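Módulo de Ética Empresarial y Mercados
Apuntes de la sesión 4: la venta agresiva y el deber de información
Docente responsable: Teodoro Mateos

1. Objeto de la sesión

La sesión examina el paso de una técnica comercial intensa a una práctica desleal. Se parte de la definición legal de inversor minorista expuesta en la sesión 3, que se da por conocida.

2. Caso de trabajo: la intermediaria Lumard

Lumard comercializaba por teléfono participaciones de Avico, sociedad de escasa negociación. La red constaba de 100 agentes, retribuidos exclusivamente a comisión. En febrero la firma cerró 2179 operaciones; en 579 de ellas el cliente no había recibido el folleto antes de dar su conformidad. El guion de llamada, redactado por Mandla Motaung, entonces director comercial, preveía diez respuestas a la negativa del cliente y ninguna fórmula para poner fin a la conversación.

Conviene distinguir dos planos. En el contractual se discute si el consentimiento estaba viciado. En el organizativo se pregunta quién diseñó los incentivos y quién los conocía – el consejo recibía un informe mensual de comisiones por agente, sin desglose de reclamaciones.

3. Conceptos que deben manejarse

Asimetría informativa. El vendedor conoce la liquidez real del título; el comprador depende de lo que se le comunica.

Conflicto de interés. Lumard mantenía cartera propia de Avico y vendía a sus clientes desde ella. La tenencia figuraba en una nota de la memoria anual, pero no se mencionaba en la llamada.

Idoneidad. Obligación de comprobar que el producto corresponde al perfil, a los conocimientos y a la situación patrimonial del cliente.

4. Lecturas

Son obligatorios el expediente Ellery (apartados segundo y tercero) y el informe interno de Mesum sobre retribución variable. El segundo se entrega en papel y no puede reproducirse fuera del aula.

5. Trabajo escrito

Cada grupo redactará un dictamen dirigido al consejo de Lumard en el que proponga un nuevo sistema de comisiones. Se valorará la precisión en el uso de los conceptos del apartado 3. Los dictámenes que se limiten a recomendar formación para los agentes no se considerarán completos.

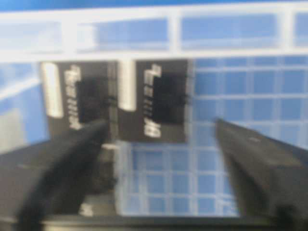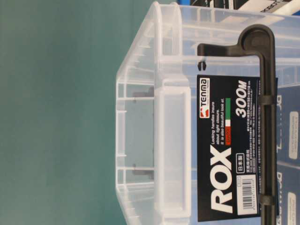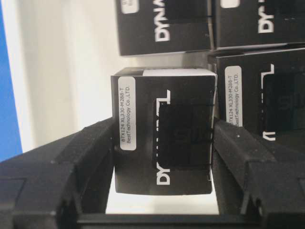 ¿Basta con entregar el folleto después de la llamada para cumplir el deber de información?

La entrega posterior no subsana la falta. El cliente debe disponer del documento con antelación suficiente para leerlo antes de prestar su consentimiento, y corresponde a la intermediaria acreditar que así ocurrió.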